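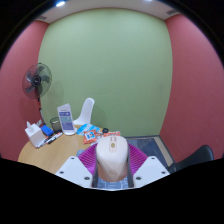 Reply from Himby support desk: we can't see any fault on the line at our end, and the booking page loads fine for us. Which rooms are missing from the calendar, and is it every browser or only the one?

Ticket 786, Colley meeting rooms, room booking page
Status: open, passed back to Himby

09:10 Green room not showing on the calendar. Other rooms fine. Two people have tried to book it, both got "no such space". Room is definately still on the price list.

09:25 Answer to above: every browser, phone as well. Just the one room. Logged out and in, no change.

09:40 Checked settings. Room is there under its old number, 41. New number should be 56 after the April renumbering. Changed it, saved, page went back to 41 by itself. Did it again, same.

10:05 Himby say the number is fed from the Sivora door system so has to be changed there first. Fine, but our Sivora login was closed when we moved over. Asked for it back.

11:30 Login back. Changed to 56 in Sivora. Calendar now shows the room twice, once as 41 and once as 56, both free all day. Not good, someone will book both.

11:50 Blocked 41 by hand until end of month. Invoice to Pruvost still says 41, £86, they want it reissued with the right number before they pay. Can you do that from your side or do we cancel and start agian?

14:15 No answer yet on the invoice. Duplicate still there. Please don't close this one.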